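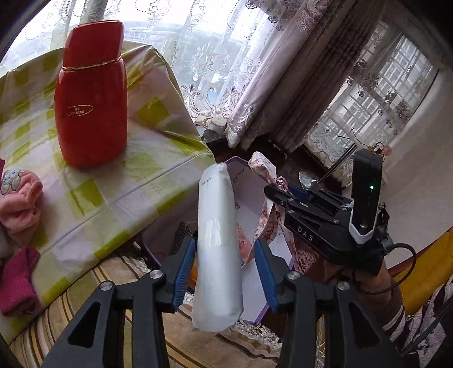

Goh Handles the Odd Shapes
At a household goods packer, the change came to the people before it came to the line

Ellel, July 25, 2019

The packing hall at Emdale ships 2,644 product lines, from bath towels to vacuum bottles. Of these, 735 can now be picked by the automated cells the company calls Goh. The rest still go through human hands, and a growing share of those hands spend part of the shift holding a gripper.

Emdale began the program in January. The first cell was bought in finished form and programmed by the supplier, Ilen, one item at a time. It worked well on boxed goods. It did poorly on anything wrapped, soft or round. A roll in a slick wrapper turned in the jaws or dropped out of them, and each new package size meant another visit from an engineer.

The second approach was to record how people handle the goods. A worker holds a two-finger gripper by its handle and moves items with it. A camera on the tool records the view past the fingers, and a tracking unit logs position. The recordings are used to train the software that runs the cell. Much of this work is done in ordinary furnished rooms, among curtains, rugs and patterned tablecloths, so that the software does not learn to depend on a bare gray bench.

For the packers, the first effect was on the schedule. Recording is done in blocks of 86 minutes, with a break after each. The limit was set after early sessions ran longer and the quality of the grasps fell off toward the end. The tool is heavier than anything on the packing line except the tape dispenser, and the load sits on the wrist. Workers with earlier wrist trouble may decline the assignment without losing the pay grade attached to it.

The second effect was on what counts as skill. Line work at Emdale was always measured by rate. Recording is measured by clean grasps -- the item taken once, held without slipping, and released where intended. Several of the fastest packers scored low at first. They were used to correcting a bad grip with the other fingers, and a gripper with two fingers allows very little correction. The people who did best were mostly from the returns desk, where items are turned over and checked before they are put down.

Eight positions on the late shift have been removed as the cells took over boxed goods. All eight were covered by transfers within the building, five of them to recording and three to cell supervision. The supervision jobs pay more and involve long periods of waiting. Workers who moved to them report that stoppages come in clusters, usually when a supplier changes its wrapping without notice.

Two questions remain open. One is ownership of the recordings. The current agreement lets Emdale share them with Ilen for use on the Goh cells, but it does not say what happens if Ilen sells the same software to another packer. The other is how long the recording work will last. Management expects demand to fall once the common package types are covered. The staff side wants a guaranteed return to line grades, in writing, before the next group is trained.

Talks on both points continue. The next cell is due on the soft goods aisle, where towels are still packed by hand.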